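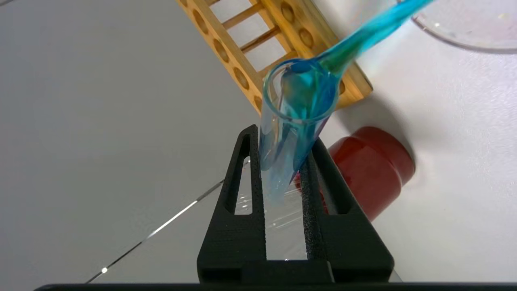 Glass test tube, tilted in the gripper.

19 December 2024

We won! Dogar beat Jeranov 3-2 and I still can't sit down. Zuweira got the first from a corner (a header, from her, who hates heading!), then we let in two silly ones before the break and I thought that was it. Tariq moved Zarmeena up front at halftime and she scored 10 minutes after coming on the other side, low and hard past the keeper.
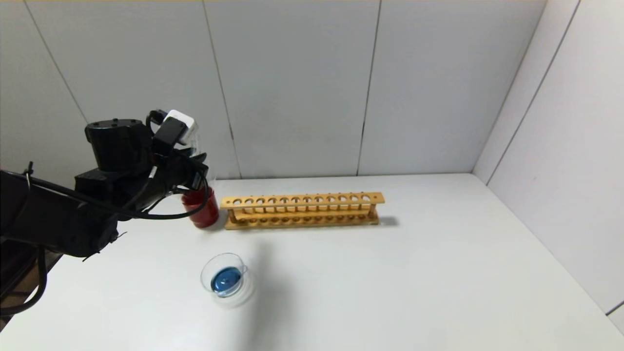
The winner is what I want to remember, though. Babatunde hit the free kick from 18 yards and it bent so late that their whole wall just turned and watched. I've been trying to work out the curve at my desk ever since. Put the ball where the little red cup stands and the wall where the black arm comes in from the left, and he went right around the wrist end of it! Ermanno says the keeper should have had it. Ermanno is wrong.

252 people there on a freezing night, and so loud. Next round is in February, away to Orkora. I've already asked for the day off.

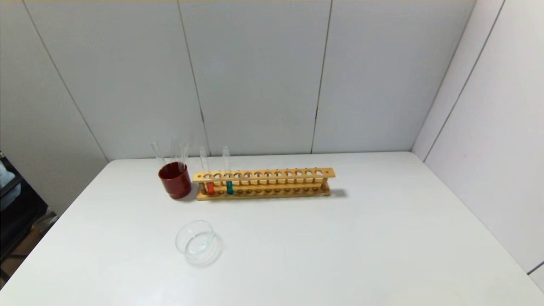 Three tubes in the dark red cup.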